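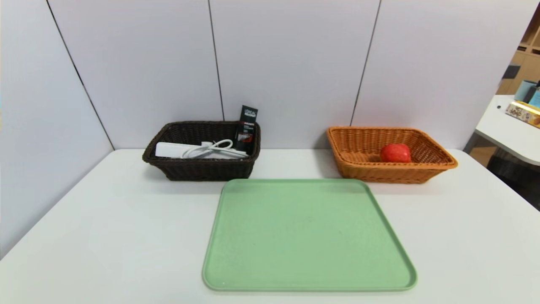 Sorting table opens at Markden community hall

A sorting table for donated household goods opened at the Markden community hall this week, giving residents a place to drop off small items they no longer need and to pick up things they do.

The table is part of a swap program that began in February in a storage room behind the Barros Street library branch. The room was open for two hours a week and could hold only a few people at a time. Organizers said they asked the hall for space after donors began leaving bags in the library hallway.

The hall agreed to lend a partitioned area near the side entrance. Anyone can bring items during opening hours, and there is no charge to take something home. No sign-up is needed.

Donated goods are first put on a tray and looked over, then moved to wicker baskets along the back. One basket is for chargers, cables and boxed toiletries. Another is for food, mostly fruit from people with trees or with more groceries than they can use. Larger items such as lamps, pans and folded bedding go on shelves in the corridor.

"We tried plastic tubs at the library and people walked right past them," said Xuân Kiều, who coordinates the program. "You couldn't see what was in there unless you took the lid off, and people don't like taking the lid off something when they're not sure it's theirs to open. With a low basket you look in and you know."

Kiều said 446 items changed hands while the program was at the library. Kitchen goods made up the largest share, followed by children's books and phone accessories. She expects the mix to change at the hall, where the side entrance is next to the bus stop and more people pass through on their way home from work.

Phone chargers have been the hardest things to keep in stock. Most are gone the same day. Cables move more slowly, especially older ones, and the program now asks donors to check that a cable works before dropping it off. Power banks are accepted if the case is not swollen or cracked. Loose batteries are not accepted and should go to the collection point at the Baltbridge recycling center.

Toiletries and cosmetics must be unused and in their original packaging. Opened bottles will be turned away, including those that are nearly full. Kiều said this rule has caused more discussion than any other.

"People say they only used it once," she said. "I understand that, and it's a shame to waste it, but I can't put it out for someone else. Give it to your sister."

Food donations are limited to whole, uncut fruit, hard vegetables such as potatoes and onions, and sealed dry goods that have not passed their date. Home-cooked food, meat, dairy products and anything that needs a refrigerator cannot be accepted. Fruit left at the end of the day is offered to the evening classes that meet in the hall. Anything bruised goes into the compost bin at the garden plots.

The move was paid for with a $930 grant from the Gernia Neighborhood Fund, which supports small projects in the east side of town. The money covered baskets, trays, shelf brackets and a cart for moving goods in from the parking area. A report filed with the fund put the full cost of the first year at $1,733, including printing and cleaning supplies. The remainder is expected to come from the spring book sale and a donation jar at the hall office.

The hall is not charging rent for the space through the end of the year. Hall management will look at the arrangement again after that – mainly at whether it gets in the way of weekend rentals. On days when the main room is booked for a private event, the sorting table will be closed and a notice will be posted at the side entrance.

Residents who attended a planning meeting at the hall raised a few concerns about the drop-off area. One was that bags might be left outside overnight, as happened at the library. The side door will be locked when the table is closed, and a sign in the parking area asks people to take their items home and come back during opening hours. Another question was whether dealers would come early and clear out the better goods. The program has set a limit of five items per person per visit and does not hold items on request.

Clothing is not accepted at present. Organizers said they do not have the hanging space, and the Baltbridge thrift shop already takes clothes and shoes. Large electrical appliances, mattresses, car seats and bicycle helmets are also on the list of things that cannot be taken. The full list is posted on the corridor wall and at the library desk.

A repair evening is planned for later in the spring if enough people with tools come forward. It would cover small jobs such as rewiring a lamp, tightening pan handles or sewing a torn cushion. Kiều said two people had offered so far, both for sewing.

An open day for the new space will be held on Sat 17 April, from 10 a.m. to 3 p.m. Visitors can bring items that morning but are asked to hold back larger pieces until the following week, when the corridor shelves will be ready. Coffee will be served in the kitchen. Parking is behind the building – the front lot is reserved for the clinic next door.

After the open day, the table will keep regular hours of 4 p.m. to 7 p.m. on Tuesdays and Thursdays and 10 a.m. to noon on Saturdays. People who cannot carry items to the hall can leave a message at the hall office to ask about a pickup. Pickups are available within Markden only, and items must be boxed and left on the ground floor.

The library branch will no longer accept drop-offs. Anyone who left goods there with a name tag attached should collect them from the front desk by the end of the month.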